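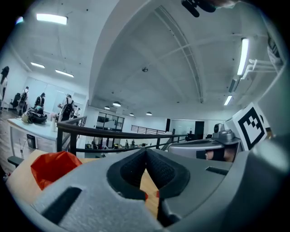 Can a machine tidy a table yet?
Partly. Vusora picks up rigid blocks reliably when their position is known. Soft goods are harder — a crumpled bag like the red-orange one on the wooden tabletop has no fixed shape to grasp.

How much practice does a task need?
We budget 3,000 demonstrations per chore, made with hand-held grippers.

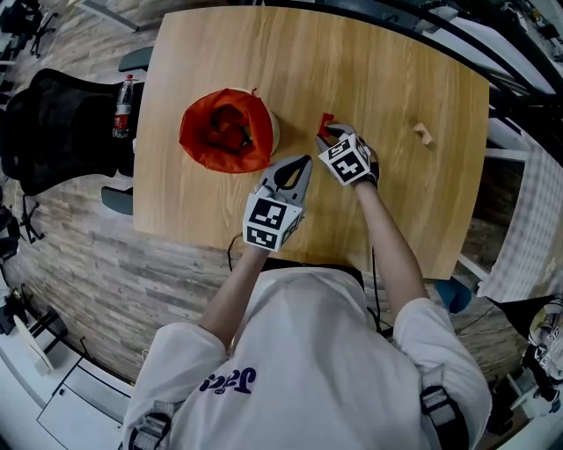

Short or incomplete runs are discarded. The block task kept 1,343.

Is it ready for the shop floor?
No. Udix plans a supervised trial in May.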